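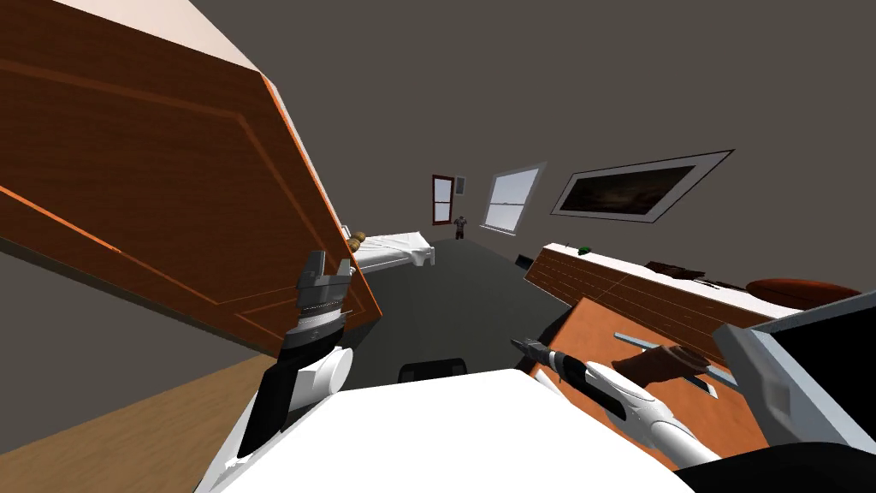 Nermont Labor Disputes Register – Data Card

Contents: 360 records of strikes, lockouts and negotiated settlements in the Nermont textile and building trades, transcribed from union minute books.

Fields: employer, trade, demand, days lost, outcome. Roughly 70 records lack an outcome – these are marked "unknown."

Compiled by Sarmīte Kuusk. Corrections should be sent to Saulius Ramanauskas at the Skarkum Archive.

Last revised: December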